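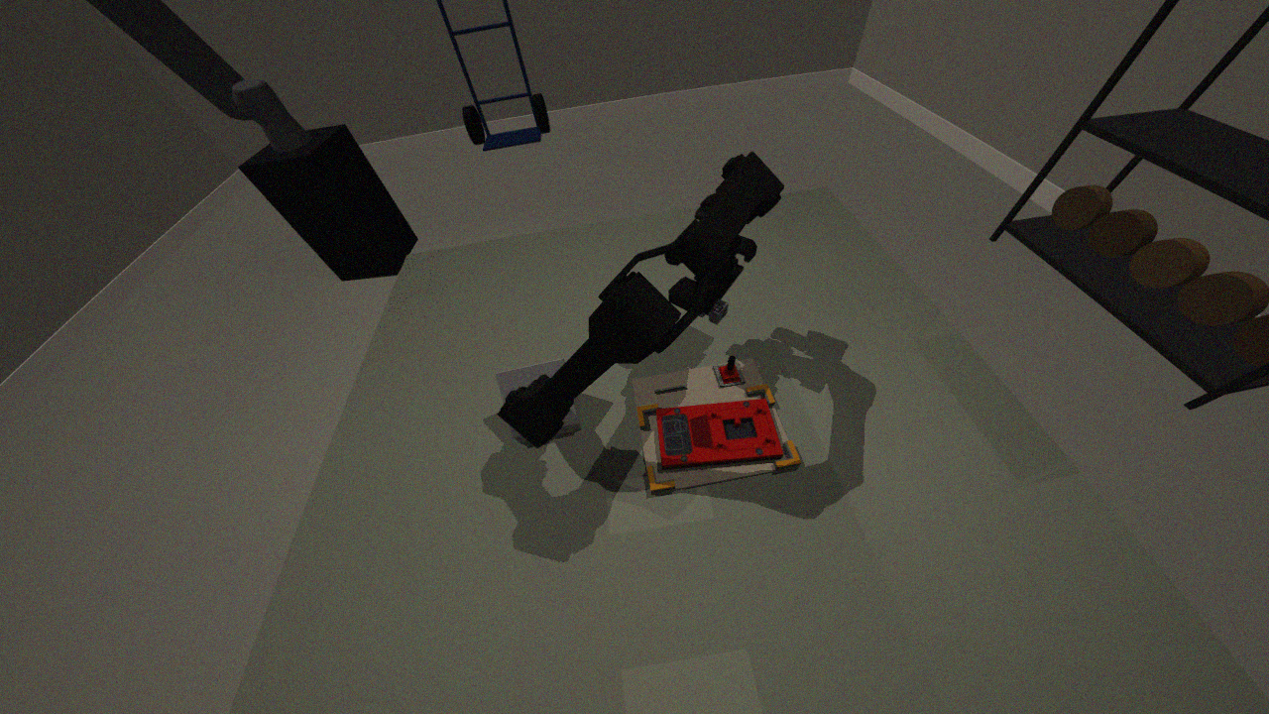 Moltov bringt Comic »Ramiseo« als gedruckten Sammelband

Birstead, im Juli. So, jetzt darf ich es endlich verraten: »Ramiseo« wird ein richtiges Buch! Wer meinen Webcomic von Anfang an verfolgt, weiß, wie oft ich das schon angekündigt und dann kleinlaut wieder zurückgenommen habe. Diesmal liegt der Vertrag unterschrieben in der Schublade, und der Verlag Moltov hat mir sogar erlaubt, die Pressemitteilung selbst zu schreiben (selbst schuld).

Für alle, die neu dazukommen: »Ramiseo« erzählt von der Fährfrau Yeoh, die auf einem ausgetrockneten Fluss weiter ihren Dienst tut. Sie zieht ihr Boot auf Rollen durch das Flussbett, kassiert Fahrgeld in Knöpfen und streitet sich mit einem Reiher, der behauptet, früher Zollbeamter gewesen zu sein. Angefangen habe ich die Geschichte als Fingerübung zwischen zwei Illustrationsaufträgen, ohne jede Ahnung, wohin die Reise geht. Das merkt man den ersten Kapiteln auch an, und ich habe sie trotzdem kaum angefasst. Nur die Szene in der Mühle ist komplett neu gezeichnet, die hat mich jahrelang geärgert.

Der Band enthält alle 9 Kapitel auf 105 Seiten, dazu ein Nachspiel, das es online nicht geben wird. Gedruckt wird in 2 Farben, einem tiefen Blau und einem Ocker, an dem wir ewig herumgemischt haben. Auf dem Bildschirm sah es immer nach Senf aus, auf dem Papier ist es wunderschön geworden! Die Sprechblasen habe ich alle noch einmal von Hand gelettert, mein Handgelenk lässt grüßen.
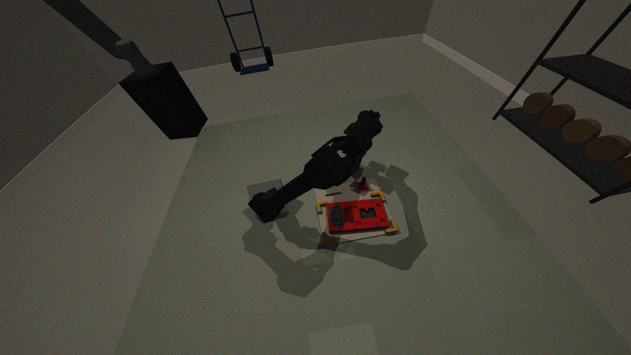 Er habe beim ersten Lesen gedacht, der Reiher müsse raus, und beim zweiten, er brauche ein eigenes Buch, meint Prasetyo Tambunan. Ein eigenes Buch bekommt das Vieh vorerst nicht, aber das Nachspiel gehört ihm ganz allein. Und er benimmt sich darin unmöglich.

Die Erstauflage beträgt 500 Exemplare, alle nummeriert und signiert. Vorbestellen kann man ab sofort direkt bei Moltov oder im Buchhandel. Der Webcomic bleibt natürlich weiter kostenlos im Netz, mitsamt der alten Mühlenszene, falls jemand vergleichen mag. Rezensionsexemplare und druckfähige Probeseiten verschickt die Presseabteilung auf Anfrage, bitte mit dem Namen des Mediums im Betreff. Für Interviews bin ich auch zu haben, am liebsten nachmittags, vormittags wird gezeichnet.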